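Search stories Enter keyword Go

Filed under: Short Fiction, Work, Travel

Carry-On

The bag cost Areeba Abbasi $193, and she told us so before she had both arms out of the straps.

"For a backpack," I said.

"For this backpack," she said, and laid it down on the little wood table in 102, where we usually put birthday cake.

It was dark gray and it looked like a backpack. I had seen the ad, the one with the man hopping across stepping stones in a clean shirt, and I had assumed the people who bought a Grollus were people like him, people with a jawline and no mortgage. Areeba did our invoices. She had worked at Hernside for longer than I had, and in that time I had never known her to pay full price for a sandwich.

She was going to Vaduvham for 20 days. Her aunt lived there, or her mother's cousin did, depending on which lunch you had listened to, and there was going to be a wedding, and after the wedding a stretch of visiting people who had been at the wedding. She was flying on Vi, which sold its seats for next to nothing and made up the difference at the gate. Vi allowed one bag. The bag had to go into a metal box, and if it didn't go into the metal box you paid for it with a card while the line behind you sighed.

"You can't do a wedding out of that," I said.

"People do."

"Which people?"

"In the reviews."

I don't believe reviews. I wrote one once, for a toaster, and they sent me a second toaster for it. I said this and she unzipped the bag and zipped it up again, slowly, to let me hear how well it ran. It did run well. I kept that to myself.

By three o'clock half the office had been over. Desmond from shipping tried it on and adjusted nothing, so that it hung off him like a kid's bag, and said it felt light. It was empty. I pointed that out. He said it felt light for an empty one. Somebody asked about rain and somebody else asked if it was the same one that pilots have, and Areeba, who had read the booklet that came with it, said she thought a lot of pilots did. I asked how the booklet would know. She said I should go get some water if I was going to be like that.

So I got some water. The fans were going, and from over by the cooler you could hear only every other word, and what I heard was "compartment," "hidden," and "lifetime."

Lifetime is a word I always ask about. Whose? I walked back to ask.

"Mine," said Areeba.

"And if they go out of business?"

"Then I'll have had a bag."

I said I'd put $40 on it. I'm not a betting man and I want that understood, because it got around afterward that I was, and that I had pushed her into it, and neither is right. I said $40 that she couldn't get 20 days and a wedding into that bag and close it. She said did shoes count. I said of course shoes counted, what was she planning to do, get married barefoot? She said she wasn't the one getting married. She wrote the terms on the back of a packing slip and we both signed, and Desmond signed too, for no reason I could see.
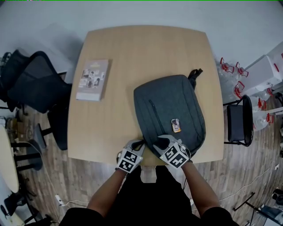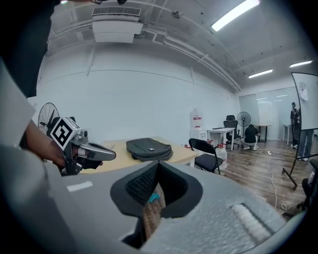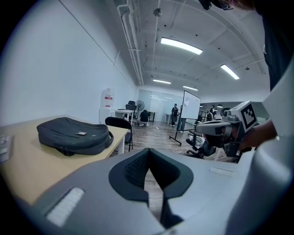

She brought the clothes in on Monday, in two grocery sacks and a pillowcase. I had expected her to do it at home and come in with some story. I'll give her credit for doing it where I could watch.

The first thing out of the pillowcase was the wedding outfit. It was green, and there was a great deal of it. I know nothing about fabric but I know volume, and I looked at the green heap and at the bag and began to think about what I would do with the money.

"That's the whole bag right there," I said.

"It rolls."

"Everything rolls. Rolling doesn't make it go away."

She rolled it. She knelt on a chair to do it, leaning on the roll with her forearms and letting the air out an inch at a time, and what was left at the end was the size of a loaf of bread. A large loaf. I said so. She put it in the bottom of the bag and patted it.

I asked if it would come out wrinkled. She said her aunt had an iron. I asked if she'd confirmed the iron. She looked at me for a while.

After that it was shirts, four of them, and I had her there, I thought, because four shirts is not 20 days. She said there was such a thing as a sink. I took out the packing slip. It said "everything for 20 days," and I read the word everything out loud, and she said that four shirts and a sink was everything, and the sink was already in Vaduvham. Desmond ruled for her. I hadn't known his signature gave him the power to rule.

The pants went in, then the underthings, which were in an opaque sack and which I took on trust. A sweater. The shoes were gold and flat, and she stuffed them with socks and slid them down the sides, one left and one right, heels up. I'll admit I wouldn't have thought of the sides. Then came a cardboard box with a ribbon on it, and I said, "What's that?"

"A present."

"For who?"

"It's a wedding, Paul."

It was a square box with hard corners, and it went in about halfway and stood there sticking up like a tooth. I didn't say anything. I went and refilled my cup, and I may have taken my time, and when I came back she was standing with her hands on her hips and the box was still up.

"You could mail it," said Desmond.

"Mailing it isn't in the bag," I said.

"I know it isn't in the bag."

She took off the ribbon. She opened the box, and inside it, in tissue, were six glass tea cups so small I could have covered one with my thumb and two fingers. She folded the box flat and slid it down the back, where a laptop would go. She put the cups inside the sweater, two to a sleeve and two in the middle, and she tied the sleeves. The ribbon went into one of the gold shoes.

"Those'll break," I said.

"They're my grandmother's. They've come farther than this in worse."

I said that was fine, but that the bet was about closing the bag, and I would like to see her close the bag.

She took hold of the zipper. It went along the first side as if there were nothing in there at all. At the corner it slowed down. She pressed on the top with her left hand and pulled with her right, and it moved a little, and stopped, and moved a little more, and there was a gap left that I could have put my wrist through. Everyone had gone quiet, which I thought was a lot to give a zipper. She asked Desmond to sit on it. I objected. The slip didn't mention Desmond.

"It doesn't mention me either," he said. "Doesn't say who closes it."

"Then it has to be closable by one person. At the airport she's one person."

Areeba let go of the zipper. She reached in and took out one shirt, the blue one, looked at it, and put it on, over the shirt she was wearing. She buttoned it up to the neck. Then she zipped the bag shut.

I want to say that I argued this well. I said clothing worn was clothing not packed. She said clothing worn was clothing brought, and what did I think people wore on airplanes? I said she'd be wearing two shirts on a plane in warm weather, and she said yes, she would, and that she'd be doing it for $40. The zipper held. I waited by the table for a good ten minutes to see if it would keep on holding, and I pressed on one corner when she was on the phone.

I paid her in tens. I still say the thing with the shirt was a trick, and that any bag off any rack would have done the same, and I told her I'd believe in the lifetime part when I saw it. She said she'd bring it to my funeral.

She flew at the end of the week. On Saturday I got a message, a photograph of a receipt, and no words with it. I had to hold the phone away from my face to read it. It was from Vi, for one bag that wouldn't go into the metal box, and it came to more than what I'd lost.

I started typing. I had a good deal to say about booklets, and pilots, and the man on the stepping stones. Then a second picture came through, and it was a row of glass cups on a windowsill with tea in them. I made it bigger. I counted them twice, and there were six.

I wrote back, "So who won?"

She answered two days later. She said the iron was broken and they'd had to borrow one from next door, and would I please water the plant on her desk, the one by the stapler, not too much, and not from the cooler because she didn't trust it.

I don't trust it either. I used the tap.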